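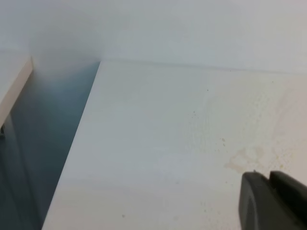
Urbonaitė thinks I should give up on the rye starter and buy a loaf like a normal person, and she said so at breakfast with her mouth full of my toast, so I'm not taking it to heart. Too dense for sandwiches, she says, and too sour for jam. Well, I had mine with jam and I loved it!

May 27, 2026

Day 20 of the starter and it has finally got going properly. It more than doubled between breakfast and lunch, went right over the rubber band and was pushing at the lid when I came in from the post. I stood there grinning at a jar of flour and water. The smell has changed as well - last week it was nail varnish and old socks, now it's like apples that have been left in a bag, with something a bit beery behind it.

I think the flour did it. I'd been using the supermarket wholemeal and then on Saturday's trip to Pandton I found the mill shop open (it never is) and came home with two bags of their dark rye, stoneground, a bit gritty between the fingers. First feed with that and there were bubbles by bedtime. I've gone to equal weights now, flour and water, and stopped fussing about the temperature of the water beyond not using it straight from the hot tap.

Today's loaf for the record: 478 g rye, the same of water, a big spoonful of treacle, salt, caraway. I'd meant to do 500 but that was the end of the first bag and I didn't want to open the second for a spoonful. It's more of a mortar than a dough. You can't knead it, you just beat it with a wooden spoon until your arm goes, then scrape it into the tin and smooth the top with a wet hand. I love that bit. It comes up as shiny as a pebble and then slowly cracks as it rises, and the cracks are how you know to put the oven on.

In at very hot for 15 minutes, then turned down for the best part of an hour. I forgot to put the tray of water in the bottom until halfway through and the crust has come out thick, but I like it thick. Wrapped in a tea towel now and not to be touched until tomorrow. That's the hard part with rye, it's gummy if you cut it on the day, and I have cut it on the day every single time so far. The tin is on top of the bookcase where I'd need the steps to get at it.

Read some more of the Direro baking booklet in the bath. Lovely chapter on using up old bread in new bread - you soak the stale ends overnight, squeeze them out and beat them into the dough, and it's supposed to keep for well over a week. I've got a bag of ends in the freezer going back to December, so that's the next one sorted. Also a recipe for a cold soup made out of rye crusts and raisins, which sounds horrible and which I'm definitely making.

Need: caraway, treacle, a second tin the same size, greaseproof paper. Ask at the mill about a bigger sack. Feed the jar before bed!!

Later - fed it. Up past the band again already.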